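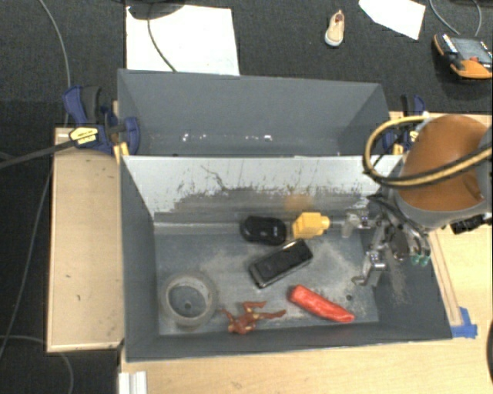
Trestwood, February

I miss the lost property box. Our library had one by the door for years, and you just rummaged. Now there's a form, a reference number and a wait of up to 50 days, all for a glove!

I rang up last week (my good scarf, long story) and a very polite man asked me to describe the fringe. The fringe! I'd know it if I saw it – surely that's the whole point of a scarf. My friend Signe Amundsen says the old way invited pinching, and maybe it did. I'd still take the box back tomorrow, pinching and all.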